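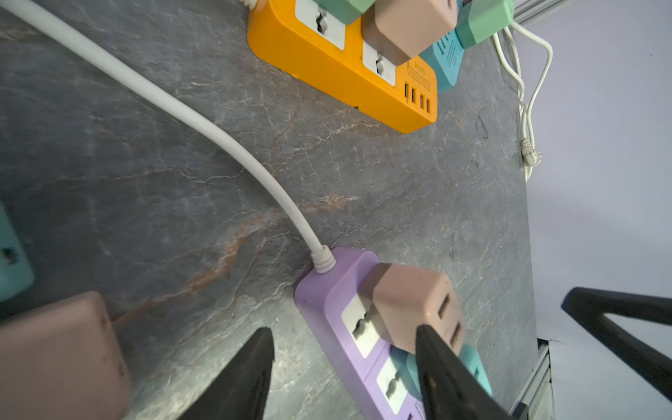 Page last changed: May, 16:40

Shore power at Besia: read the small print

The new marina at Besia has been telling every passing boat that its berths are "all in". We spent two nights there on the way down from Udum and I'm not convinced. Water was included, fair enough. Electricity was included up to a daily limit, which I found on the back of the second form, and after that you pay by the unit at a price the office had to go and look up.

The brochure says 100 berths. Plenty of those are on the outer wall, where the swell comes in whenever a ferry passes, and we doubled our lines and still slept badly. The walk to the showers is 600 metres each way. I'd want a discount for that, and there isn't one.

D'Amico, who run the place, also offer a winter deal at 2,069 for the season, lift-out extra. It may suit someone leaving a boat shut up until spring. For living aboard, with a heater going, I'd ask for the electricity terms in writing before handing over a deposit.

We moved on to Ploltia, where you anchor off the old quay in good holding mud and pay nothing. The bakery opens at seven. No plugs, of course, but the solar panels coped.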